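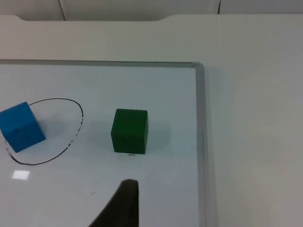
The planning board, flat on its table.

Meetings, and what we did to them

Back in August we promised a report on the meeting experiment at Rulau, and a few of you have started asking for it in the tone people use when a library book is overdue. So, a report.

For those who joined since then: the Skinner Street office used to hold a planning meeting every morning at 9:30. It was meant to last fifteen minutes. Over the years it grew, as these things do, until it had its own agenda, its own slide deck and a second, smaller meeting beforehand to decide what went on the slides. People brought breakfast. One department brought a toaster.

Somebody in accounts worked out that between us we were spending 2,100 hours a year in that room. The number went up on the kitchen door and stayed there for weeks, next to the note about the milk. Everyone agreed it was shocking. We then held a meeting about it.

What came out of that meeting was a trial with simple rules. Planning would happen twice a week. No slides. No laptops, apart from the one taking notes. Anything to be decided had to fit on the whiteboard, in handwriting another adult could read, and when the board was full we stopped adding things. We also took the chairs out, on the theory that people who are standing up get to the point.

The chairs were back by the second week. The theory was sound enough, but it hadn't reckoned on the windowsill, the radiator and the edge of the printer table, all of which turn out to seat a person quite comfortably. If everyone was going to sit anyway, we thought they might as well sit on something made for it.

Laying the board flat was a happier change. A board on a wall has one person at it with a pen and everyone else facing them like a class waiting for the bell. A board on a table has people on all sides, and they lean in and grab the pen. It also means half the writing is upside down to somebody at any given time, and we've found that a sentence has to be pretty important before anyone will bother reading it upside down. Several weak ideas have died this way, quietly and without hurt feelings.

The full-board rule has caused the most grumbling. The Dridania account alone could fill the thing twice over, and on one occasion it did, in letters so small that they broke the handwriting rule while obeying every other one. There was an appeal. It was turned down. The team came back next time with four lines, and those four lines are more or less what the project is now. The client has said it's the first plan of ours they have read to the end, a compliment we have chosen to take as one. 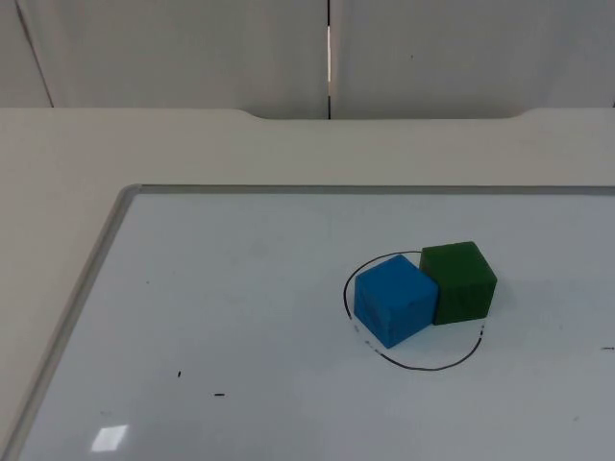

Blue and green on the board, mostly inside the circle.

Some things we didn't see coming. Marker pens have become a kind of currency. There used to be a drawer full of them, and there is now a drawer. If you have taken one home by accident, please bring it back by accident. The cleaning spray goes missing too, though less often, and usually comes back smelling of somebody's car.

Then there is the matter of the email. Cutting the morning meeting did free up time, and for the first month a good part of that time went straight into writing long messages about what would have been said at the meeting. One of these, on the move to the new Trikulier booking system, ran to 80 replies before anyone noticed that everyone in it sat on the same floor. We now ask that any thread with more than a handful of replies be finished on foot. Walk over. Talk. Nod. Walk back. It feels odd the first few times.

On the whole, though, it works. Two sessions a week is enough for nearly everything, and the few items it isn't enough for weren't being settled in the daily meeting either. People in the early shift say they get a proper run at the morning. The late shift says it likes not having to pretend to be awake. The toaster has gone to the kitchen, where it is doing well.

We did ask for complaints and got a respectable pile. The most common was that people miss hearing what other teams are up to, even the dull bits — maybe the dull bits most of all. That seems fair. From next month there will be an open half hour once a month, with coffee, where each team says what it has been doing in plain words and then sits down. Attendance is optional. Cake will be provided, so we expect it to be optional in the usual sense.

The trial runs until the end of the quarter, after which it will either become how we do things or be replaced by something with a longer name. If you have an opinion, write it down and put it in the box by the front desk. One side of paper, please. The handwriting rule applies.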